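**September 2021**

## Bolilen web belts are back in stock

The Bolilen cotton web belt is back after being sold out since January. We received 800 belts in the first shipment, and 539 of them are already spoken for by standing uniform orders. The rest are open to everyone and are listed on the Uniform page now.

The belt itself is the same as before. It is 1¼" wide and comes in black, khaki and navy. The tip is metal and matches the buckle. You can cut the belt to length at home: slide the buckle off, trim the raw end with sharp scissors, and clamp the buckle back on. Always cut the buckle end, never the tip end. Belts that have been cut can't be returned.

There are 3 buckle choices this time:

- Military slide, brass or nickel finish
- D-ring, nickel only
- Hook and loop, no metal, recommended for small children

The Omama buckle has been dropped. Too many came back with a loose roller, and the maker no longer offers the older version. If you have one that slips, write to us with your order number and we will send a military slide in the same finish.

**Sizing.** Measure over the pants, through the loops, and add four inches. Do not go by the pants size on the label. The Mak school pants in particular run large in the waist, and we get a lot of exchanges from people who ordered both in the same size.

**Group orders.** Schools and scout groups ordering 400 or more belts can have the tip stamped with initials. Stamping adds two weeks. Send the buckle finish, color and size breakdown together in one message so that we can quote it properly.

**Care.** Hand wash cold and hang to dry. Take the buckle off first. The black will fade a little in the first few washes, and navy less so.
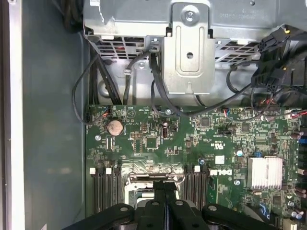 ## Jurneck elastic belts

The Jurneck stretch belt for kids is still on back order in red and royal. Black and brown ship right away. If you have a red or royal belt on order, you can switch colors at no charge by replying to your order confirmation. Otherwise we will hold your place and ship when the colors come in.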